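Budgeting for a second arm, what am I forgetting?

solderdad
Friday, February 7, 2020
Right, we've got 3,708 to spend before November and I want a second arm from Boken. The quote looks fine but I've been stung by extras before (cables, mounts, delivery!). What did you lot end up paying on top?

mugwump12
Grippers. Ours came without any, and the Pratico pair added 706. Also budget for spare fingers, you'll chew through them.

flatpackfan
I'd skip the fancy hand completely. Plain two-finger gripper, a Grundo table, done. Hands look lovely and then sit in a drawer.

mugwump12
Disagree, sorry! We use our hand every week. Depends what you're picking up.

tinribs
Same here, I run one of each and wouldn't go back. Put 200 aside for stuff to pick up as well, mine's mostly plates, mugs and toy pumpkins.

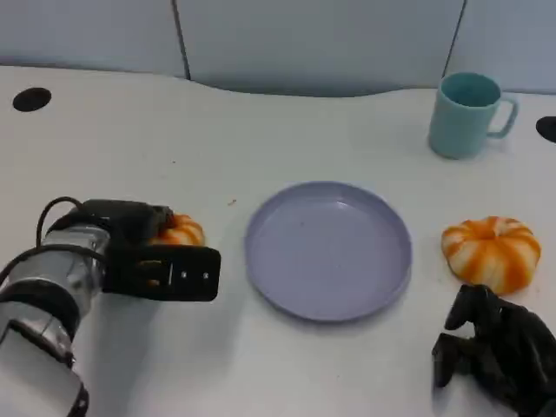 Page 12

tinribs
The gripper's got one striped pumpkin there and the black hand is down by the other one. Get a table with cable holes if you can, mine has them at the back.

flatpackfan
Fair enough, but that's two lots of spares to pay for. I'd still buy the one gripper and keep the change.

solderdad
Ta all. Asking Bouchard for a price on the hand before I decide.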